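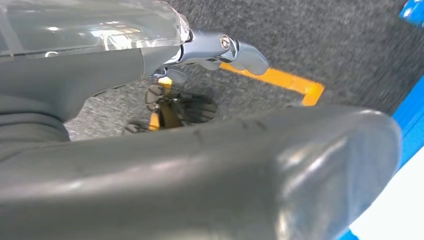

Session 4: Marking Out a Floor

Handout for the evening course in setting up shared rooms, Sollancombe Adult Learning
Tutor: Mirjam Stöckli

Welcome back, everybody, and thank you for carrying all those chairs last time. Tonight we come down to floor level, quite literally, so I hope you remembered the old trousers and something soft to kneel on. We are going to talk about tape on carpet: where to put it, how to turn a corner with it, and how to get it up again without upsetting whoever looks after the building.

Why bother with tape at all?

A room that several groups share has a way of drifting. A table creeps towards the door, a screen gets pushed back to let somebody through, and by the end of the month it all stands somewhere new. A line on the floor is a quiet sort of reminder. People who would never read a notice on the wall will put a thing back inside a yellow corner without thinking about it, and I find that rather lovely.

Choosing a colour

Speckled grey carpet is kind to crumbs and unkind to pale tape. Grey, white and beige all sink into the speckle as soon as you stand up. A bright orange-yellow shows up well against it, and it keeps its own against blue furniture too. Do pick one colour for one meaning and write it down somewhere. Benedikt Steiner, who taught this course before me, used yellow for "this lives here" and red for "keep clear", and I have never seen a reason to change it.

Corners or full outlines?

You can run tape the whole way round an object, and for a walkway I would. For most furniture an L at each corner does the job, uses far less tape and leaves less to peel. Make the arms of the L long enough to be seen when the object is in place. Mine are usually 200 mm, a little longer for anything heavy.

Laying an L-shaped corner

Vacuum the patch first, going over it in both directions.
Put the furniture where you want it and make a small chalk dot at each corner.
Move the furniture away. (Ask for help! We have all been brave once.)
Lay the first arm from the dot outwards, letting the tape fall on to the pile. If you stretch it, it will try to shrink back and the end will lift.
Lay the second arm square to the first, overlapping at the corner. I check mine against a large hardback book.
Cut the ends straight with scissors. No knives on the carpet, please.
Press along the whole length with the heel of your hand, then leave it alone for 2 hours before anything is dragged over it.

Taking it up again

Pull slowly and low, folding the tape back over itself. If it leaves anything sticky behind, dab with a cloth and warm soapy water, and test it in a hidden spot first. Bring the old tape home in your pocket if you must, but don't leave it in a ball under the radiator, where I found last year's in October.

To do before next time

Walk round a shared room you know well and sketch the floor from above. Mark 2 places where a corner of tape would help and one where it would only get in the way. Rough pencil is perfectly fine. Please hand your sketches in by 20 July 2018, with your name on the back.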